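Wollcombe Workshop Forum
Electrical and Wiring > Power strips, chargers and adapters

Topic: USB-A/USB-C cube on a strip with built-in USB: any point?

Page 1 of 1

benchleft
Posts: 316
Posted August 16, 2022

I am rearranging the power on a shared work table and would like opinions on chargers before I buy more of them.

Current setup: one white strip, black outlets, USB ports at one end and a small round switch near the other. The strip lies flat on top of the table. Two desktop towers sit on the floor behind and have their own supply, so they are not part of this question.

The strip's own USB ports are fine for keyboards and small lights. They are slow for phones and they do not charge my tablet at a useful rate with the screen on. My plan is to standardize on small wall chargers with one USB-A port and one USB-C port, plugged into the strip's regular outlets, and leave the strip's USB ports for low-draw items.

Questions:

1. Is there any electrical reason not to run a plug-in charger on a strip that already has a USB supply inside it?
2. Does it matter which outlet position the charger goes in?
3. Single-port or dual-port chargers?

ohmsweep
Posts: 3000
Re: USB-A/USB-C cube on a strip with built-in USB: any point?

1. No. The USB section in the strip is its own small supply fed from the same line conductors. A plug-in charger is another small supply fed from the same conductors. Neither one knows about the other. Add up the input current of everything on the strip and compare it to the rating molded or printed on the strip. Phone chargers barely register in that sum.

2. Electrically no, mechanically yes. See what it blocks.

3. Single. A dual-port charger usually shares one power budget across both ports. Read the output line on the label. If it gives one figure for each port alone and a lower one for both together, then plugging in the second device slows down the first. On some of them the output drops out for a second when the second cable goes in, while the ports renegotiate. That is harmless for a phone and annoying for anything that has no battery.

grondville_dan
Posts: 624
Re: USB-A/USB-C cube on a strip with built-in USB: any point?

I disagree with the third answer. On a shared table the limit is outlets, not watts. Two single-port chargers take two positions. One dual-port charger takes one. Most people leave a phone on it while they work and do not care if it takes an extra half hour.

Also, half the cables in any shop are still USB-A at the charger end. If you buy USB-C only, you will have a drawer full of cables that fit nothing. The mixed type is the sensible purchase for the next few years.

ohmsweep
Posts: 3000
Re: USB-A/USB-C cube on a strip with built-in USB: any point?

The strip already has USB ports. Use those for the old cables and put a single-port USB-C charger in the outlet. Same number of positions occupied, and the C port gets its full rating all the time.

grondville_dan
Posts: 624
Re: USB-A/USB-C cube on a strip with built-in USB: any point?

He said in the first post that the strip's ports are slow. You are sending the old cables back to the slow ports.

benchleft
Posts: 316
Re: USB-A/USB-C cube on a strip with built-in USB: any point?

Both points taken. The tablet is the only device that needs the higher output and it has a USB-C socket. Phones on the table are a mix.

Pictures of the charger and of the strip on the table:

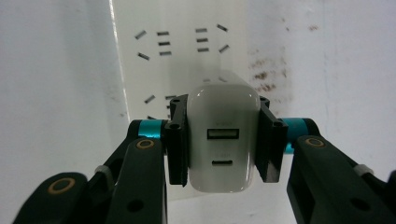
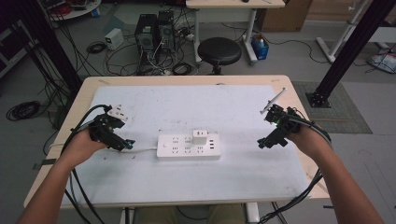

The strip can move. I would prefer to keep it on top, for the reasons below, but I am open to fixing it underneath if someone makes a good case.

Reasons for keeping it on top: the switch is reachable, the cables to the devices can be short, and it is obvious at the end of the day if something is still plugged in. Reasons against: it takes up the middle of the work surface, and the supply cord has to cross part of the board to get to it.

The cord bothers me more than the strip does. Anything heavy set down on the board could land on it.

vavutby_shed
Posts: 50
Re: USB-A/USB-C cube on a strip with built-in USB: any point?

Move it to the back edge. You keep the switch and the short cables and you get the middle of the table back. Mine is held with two screws through the keyhole slots on the underside. Before drilling, make a paper template:

Turn the strip over and lay paper on the slots.
Rub with a pencil until the outline shows.
Mark the narrow end of each slot, where the screw will rest.
Tape the paper to the table and drill through the marks.

Do not flip the paper when you transfer it. The pattern comes off the underside, so it is a mirror image if the strip's slots are not symmetrical. I got this wrong once and have two extra holes in the bench.

ohmsweep
Posts: 3000
Re: USB-A/USB-C cube on a strip with built-in USB: any point?

That instruction needs correcting. If you rub a pattern from the underside and then lay the paper pencil side up, it IS mirrored, and you do have to flip it. Put the pencil side down against the table and prick the marks through. Equal-sized slots on the centerline will line up in either case as long as the ends are not offset, which may be why so few people notice.

vavutby_shed
Posts: 50
Re: USB-A/USB-C cube on a strip with built-in USB: any point?

Checked with a piece of paper and you are right. Pencil side down. That would explain the holes.

au_terminal
Posts: 624
Re: USB-A/USB-C cube on a strip with built-in USB: any point?

A few notes on screws versus the other options.

Keyhole slots hold the strip against gravity on a wall. On a horizontal surface they only stop it sliding one way, and a pull on a plug can lift it off the screw heads. Set the heads so the strip is a tight push fit.

Double-sided foam tape holds well on a clean hard surface and badly on foam board. The paper or film face peels off and takes the strip with it. If the white board stays on the table, cut it short at the back and stick the strip to the wood.

Hook-and-loop is what I use. It takes one hand to remove and the strip can be turned over to read the rating.

Whichever you pick, do not run a fastener through the housing, and do not staple the cord.

grondville_dan
Posts: 624
Re: USB-A/USB-C cube on a strip with built-in USB: any point?

Agree on tape. Disagree on hook-and-loop if the plugs are stiff. On mine the strip came up with the plug every time, and after a month the adhesive side had crept. Screws have stayed put since last October.

au_terminal
Posts: 624
Re: USB-A/USB-C cube on a strip with built-in USB: any point?

Hold the strip with the other hand when you pull the plug. You should be doing that anyway.

grondville_dan
Posts: 624
Re: USB-A/USB-C cube on a strip with built-in USB: any point?

The other hand is usually holding the thing I am unplugging.

quietrelay
Posts: 50
Re: USB-A/USB-C cube on a strip with built-in USB: any point?

Going back to outlet position. Put the charger at the end of the strip farthest from the supply cord, and keep the outlets next to the switch for plugs you pull often. A cube charger gets plugged in once and left there. If it sits beside the switch you will hit one when reaching for the other.

Check the overhang as well. A cube that is wider than the outlet spacing will cover part of its neighbor, and the neighbor then only accepts a slim plug. Measure the spacing center to center and compare it with the charger's width. A short extension lead solves this for one charger. For more than one, buy a strip with wider spacing.

And please do not plug a second strip into the first to gain outlets.

benchleft
Posts: 316
Re: USB-A/USB-C cube on a strip with built-in USB: any point?

No second strip, agreed. It was suggested by someone else at the table and I said no.

On heat: should I expect the charger to run warm while the tablet is on it? I would like to know what is normal before I put it at the back where it will be out of reach.

ohmsweep
Posts: 3000
Re: USB-A/USB-C cube on a strip with built-in USB: any point?

Warm is normal under load. It should be comfortable to keep your hand on. If you have to let go, take it out of service. Other reasons to retire one: a smell, a buzz that changes with load, loose blades, a port that only works with the cable held at an angle. Leave air above it and do not cover it with cloth or paper.

Label it with the date you put it into use. Small unmarked white chargers all look alike after a year, and the output text on many of them is gray on white and close to unreadable without a lamp held to one side.

vavutby_shed
Posts: 50
Re: USB-A/USB-C cube on a strip with built-in USB: any point?

Paint pen on the edge works better than a sticker. Stickers go soft and slide when the case is warm.

benchleft
Posts: 316
Re: USB-A/USB-C cube on a strip with built-in USB: any point?

Decision, for anyone who finds this by search:

Strip goes to the back edge, screwed to the wood through the keyhole slots, board trimmed to suit. Cord runs along the back and down the table leg in clips. One mixed USB-A/USB-C charger in the end position for phones. One single-port USB-C charger for the tablet, one outlet left free between the two. The strip's own USB ports for lights and keyboards.

I will measure the outlet spacing before ordering the second charger.

grondville_dan
Posts: 624
Re: USB-A/USB-C cube on a strip with built-in USB: any point?

Buy the mixed one twice. If one fails you have a spare that does both jobs.

ohmsweep
Posts: 3000
Re: USB-A/USB-C cube on a strip with built-in USB: any point?

Only if its C port alone meets the tablet's requirement. Check the label against the tablet's original charger first.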